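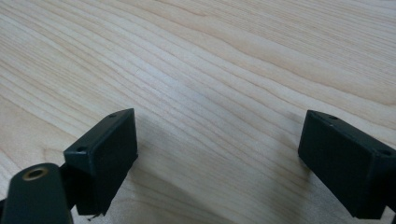

What are we trying to find out with the collar tests?
Whether buying a put and selling a call around a stock position costs less over a year than plain puts, once the commissions and the sloppy fills are counted.

Notebook, August, a bit after 3 in the afternoon

Reran the Hendik backtest with the commissions turned on. Last week's version had them off, which explains why I was briefly a genius. With them on, the collar still beats plain puts, by a margin I would describe as polite. The paper account started at 100 shares of each name and one contract per side, so the fixed fee bites harder than it would for anyone with real money. Noted, not fixed.

The roll rule is the sore spot. We roll when the short call has 24 days left, whatever the stock is doing. In quiet months that works fine. In the spring stretch the rule rolled us straight up into a rally, paid for the privilege, then sat there while the rally went home. Three rolls account for most of the damage. I have looked at all three and would have made the same mistake by hand, only slower.

Tried rolling on delta instead (roll once the short call goes past 0.60). Fewer rolls, uglier ones. The average cost per roll went up and the total came down a little. I don't trust it yet because the Trellel price file has holes in it, and the holes like to show up on exactly the days when I need a quote. For now the script carries the last price forward. This is a lie, but a consistent one.
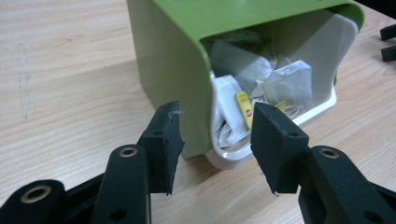
Second problem with carrying prices forward: it makes the spread look tighter than it is. When the file wakes up again there's a jump, and the script books the jump as profit or loss on whatever we happen to be holding. I flagged every stale quote in the run and got 123 of them, mostly far out-of-the-money puts — the ones we buy, naturally. Changed the fill to midpoint plus a quarter of the spread on any flagged line. The collar's polite margin became a shy one.

Compared with the Suwannarat sheet, which does the same thing with weekly options and no stale check at all. Its curve is lovely. I would like to live there.

Things to do before anyone quotes a number from this page:
Pull the missing days from the Velter feed and see if they fill the gaps or just have different gaps.
Check the dividend dates. At least one early assignment in the log looks wrong, or else the stock pays dividends on a schedule of its own.
Rerun the delta rule with the new fills.
Rename the output folder. "final_final_b" was funny once.

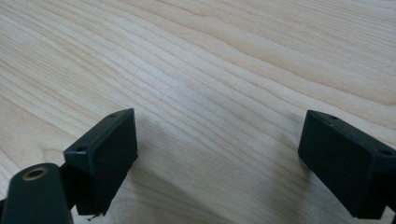

Does the new fill rule apply to the short calls too?
Only the flagged ones get it, and on those we subtract the quarter spread instead of adding it, so a sale always comes in a little worse than the midpoint.

Left the long run going with the new fills. It takes about an hour if the laptop doesn't go to sleep, so I've turned sleep off and put a note on the lid. Results go on the next page, along with whatever I've broken in the dividend code.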